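Wear-trial participants wanted – mechanical and quartz wristwatches, Stultby and surroundings

Finholm is a small repair and testing workshop. We service watches, and we write reports on them for a subscriber newsletter that takes no advertising. We are looking for 16 people to wear watches for us, starting in June.

Read any watch advert and you will learn that the thing on the page was inspired by cockpits, racing circuits or the bottom of the sea. You will learn very little about whether it keeps time on the wrist of somebody who does the washing up. The figures that do get printed usually come from a watch lying on a test stand, and we have never met a customer who lives on one. We would like to know what happens when ordinary people wear ordinary watches every day, and we suspect the answer will be duller and more useful than the brochures.

What we are testing

Three models, all bought by us over the counter at full price: an Osonov automatic, an Osonov quartz and the Kassa hand-wound. None of the makers has been asked for a sample, and none will see the results before our subscribers do. Each claims to be accurate, comfortable and "at home on any occasion". The first can be measured. The second we can ask you about. We have no idea what the third means, and if you find out, please write it in the logbook.

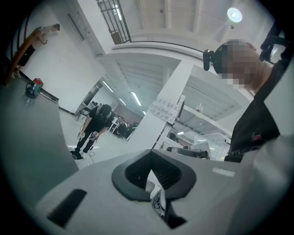
Looking up past the light grey casing, with someone standing on the right.

What you would do

Wear one watch for the whole trial, as you would wear your own. Take it off when you would normally take it off. Each morning, compare it with the time signal on the radio or your phone and note the difference in seconds. Once a week, fill in a page on the strap, the clasp, the crown and how easy the dial is to read in poor light. Hand-wound wearers should wind at the same time each day and write down the days they forgot. We expect you to forget. A logbook with no missed days makes us suspicious.

Please don't baby the watch. Equally, don't take it swimming to see what happens. We have a pressure tester for that, and it is better at it than you are.

You will come to the workshop at the start, in the middle and at the end, so that we can put the watch on the timing machine and check the case and strap for wear. Visits are short and can be arranged up to 7 p.m.

Who we want

People who are not collectors. We mean this kindly, but an enthusiast who has already decided that automatics have a soul is of limited help to us. We would particularly like to hear from people who work with their hands, people who sit at a keyboard all day, and anyone with a wrist under 155 mm, as makers' talk of "universal fit" seems to have been written by somebody with large forearms. Left-handers are welcome too, and get ignored by crown designers as a rule.

You must be over 18 and able to get to Stultby without our help. If you have a nickel allergy, tell us before you come. We do not take "hypoallergenic" on a case back as evidence of anything.

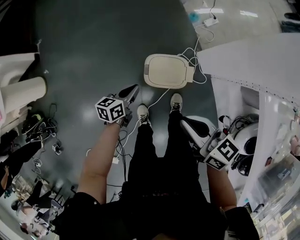
Grey trainers, dark laces and a gripper in each hand.

What you get

A fee of £700 for a complete trial, paid in two parts, the first at the middle visit. If you drop out before that we can cover bus or train fares and nothing more. You do not get to keep the watch. We know other trials let people keep the product, and we have read the glowing reviews that result.

Normal wear and knocks are our problem. Losing the watch is a conversation we would have with you and our insurer, and the terms are in the agreement you sign at the first visit. Do read it – it runs to two pages and we wrote it ourselves.

What we will not ask for

Your opinion of the brand, a photograph of your wrist in front of a sports car, or a star rating. Your name will not appear in the report. Your logbook may be quoted, with any details that identify you taken out.

How to apply

Write to Zorica Ivanov at the workshop, by letter or email, saying what you do all day, which wrist you wear a watch on, and what you wear at present, if anything. A few lines will do. Please leave out how passionate you are about horology. Questions about the fee or the agreement should go to Fasil Gidey, who also handles the visit times.

We reply to everyone, although it may take us a couple of weeks while the bench is busy. Applications close when the places are filled.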